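Jultetti Residents' Lounge — House Meeting
Minutes, December

Present: Veronica Ardeleanu (chair), Relu Husar, Maricica Bratu, Fadi Moussa, Lăcrămioara Ciobanu (minutes)
Opened 5 pm in the lounge.

1. Minutes of the last meeting

Accepted. Relu asked that the record show he did not "agree" to the new cleaning roster, he merely stopped arguing about it. Noted.

2. Cleaning of the lounge

Veronica tabled the quote from Prallum for a regular lounge clean: bin, floor and a wipe of the coffee table, at $80 a visit. Prallum's letter says the lounge would be "restored to its full character". Maricica asked what character it had lost. Veronica did not know and will not be asking.

Relu's view is that we'd be paying a firm to change a bin liner. The bin is a small one and the job takes a minute if whoever is passing does it. Fadi said whoever is passing has had every chance so far.

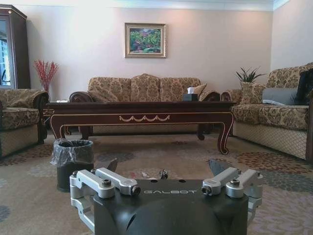 Maricica said she could support a paid clean if the quote listed what is done to the carpet. As written it says "floor care", which could mean a proper vacuum or could mean somebody looking at it. She also wants to know if the furniture gets moved. Relu doubts anyone will be shifting that coffee table for $80.

Moved (Bratu, seconded Husar): that the Prallum quote be sent back for a proper list of tasks. Carried, 5 in favour.

3. Rubbish on the carpet

Fadi raised the matter of tissues and small bits of rubbish ending up on the carpet beside the bin. He thinks the bin is too narrow and proposed a wider one with a pedal. Relu said a wider bin gives people a wider thing to miss. Maricica pointed out that with so much pattern in the carpet, anything small and dark or reddish sits there until someone treads on it, and only the white stuff gets picked up.

Fadi has priced a Dutum pedal bin at $24. Veronica asked if it came in a neutral colour. Fadi said it came in black, like the one we have. Relu asked what we would be gaining, then, and there was some discussion of pedals.

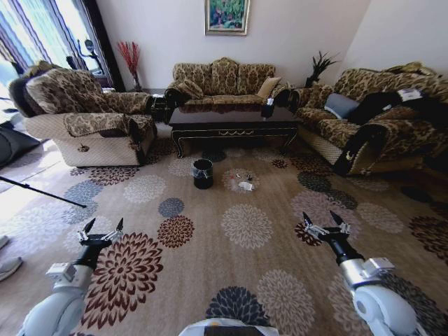
Item 3: bin, and tissue and other bits on the carpet beside it.

Lăcrămioara suggested moving the existing bin to the right-hand end of the coffee table for a trial before anything is bought. Fadi is not convinced a bin's position changes anybody's habits, but would sooner have a trial than another discussion.

Agreed: trial the bin in the new spot until next meeting. No purchase for now. Whoever finds rubbish on the floor picks it up, including the small bits, and does not leave a note about it.

4. Coffee table

Maricica asked for a rule that the tabletop be cleared each night. Relu asked if that included the tissue box. It does not. The tissue box stays, as it is the one thing on the table people use. Other small items left there overnight are to go in the drawer by the door.

Veronica passed on an offer from a furniture polisher to "revive" the wood for a price to be confirmed after inspection. Maricica distrusts any price confirmed after inspection and thinks a soft dry cloth will do. Nothing wet near the trim along the front, please.

Agreed: no polisher. Maricica to supply 2 cloths.
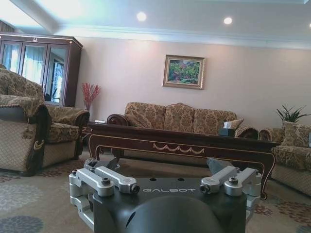 5. Sofa and cushions

Fadi reported a complaint that the cushions don't match. Relu replied that they have never matched and the complainant has sat on them for years. No action.

A fabric protection spray was suggested. Lăcrămioara is against putting anything on the damask without trying it somewhere hidden first, and the tin makes claims she would like to see proved. Deferred — Fadi to bring the tin.

6. Other business

Relu asked that meetings finish on time. Discussion of this ran over.

Actions
Veronica: return the quote to Prallum and ask about carpet and furniture.
Fadi: move the bin, bring the tin.
Maricica: cloths.

Closed 6.20 pm. Next meeting to be advised.
L. Ciobanu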